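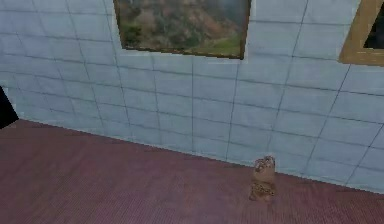 What does a producer do in a small radio station when the presenter is already preparing the show alone?

The producer takes care of everything that the presenter cannot follow while speaking: the clock, the next guest, the messages from listeners, and the decision to shorten or drop an item. In a small station the producer may also edit the recordings and write the running order. When one person does both jobs, the producing work has to be finished before the show starts.

Radio Production, Unit 5: The Running Order
Handout prepared by Luzius Widmer

Read this handout before the practical session in March. Bring your own draft running order on paper, also if you normally work on a laptop.

1. Terms we use in this course

Running order: the list of all items in a program, in the order in which they go on air, with the planned length of each item.

Link: the words of the presenter between two items. Students often plan no time for links, and then the program is too long.

Back-announcement: the presenter says who or what we have just heard. It is useful for people who switched on in the middle.

Hard out: a time that cannot be moved, for example the start of the network news. The opposite is a soft out, where a piece of music can be faded at any moment.

Backtiming: counting from the end of the program toward the beginning, so that you know when the last item must start.

2. How to write the running order

Write one line for each item. Each line has the start time, the title of the item, the source (live, phone, recorded), the length, and the last words of the item if it is recorded. The last words are called the out-cue. Please write them exactly as they are spoken. If the out-cue says "thank you very much" and the guest says this already once in the middle, write a note about it, or the presenter will start to speak too early.

Do not round the lengths. A recorded item of 4 minutes 40 is not a five-minute item. Three or four such roundings in one hour, and you have more than a minute that you must fill with talking.

For live interviews you write the planned length and also a minimum length. The minimum is the point where the listener has received the main information. Iqra Lashari, who taught this unit before me, asked her students to write the minimum in red, and I keep this rule.

3. Backtiming, an example

The program Morning in Skenow finishes at 10:00 with a hard out. The closing words need 30 seconds. The last piece of music is 3 minutes 10 and should play to its natural end. Before the music there is a weather report of 50 seconds.

Closing words start at 9:59:30
Music starts at 9:56:20
Weather starts at 9:55:30

The interview before the weather must therefore be finished at 9:55:30, including its back-announcement. If the interview runs 2 minutes over, we have a choice. We can drop the weather and start the music late, with a fade, or we can start the music on time without the weather and without a proper end to the interview. Discuss with your partner which is better for a local audience. There is more than one acceptable solution, but you must be able to explain yours.

4. Speaking speed

For scripts in English we calculate with three words per second. A script of 300 words is then 100 seconds long. Most beginners read faster in the first minute and slower afterward, so measure your own speed with the Koller script (in the course folder) and write the result on the first page of your notebook. Numbers and foreign names take more time than their length on paper shows.

5. Exercise

You receive the material for a one-hour program of Gretent community radio: two recorded reports, one phone interview, one studio guest, the local calendar, and a music list with 74 titles. The program begins after the news and has a hard out at the full hour.

a) Choose the order of the items and write one sentence for each decision.
b) Calculate all start times. Use backtiming for the last ten minutes.
c) The phone guest from Grellon does not answer. Write a second version of the running order without her.

Part c is the one where most marks were lost last year. Many students only filled the gap with music. Look first if the studio guest can come earlier, and if one of the reports exists in a longer version.

Hand in both versions together, with your name on each sheet.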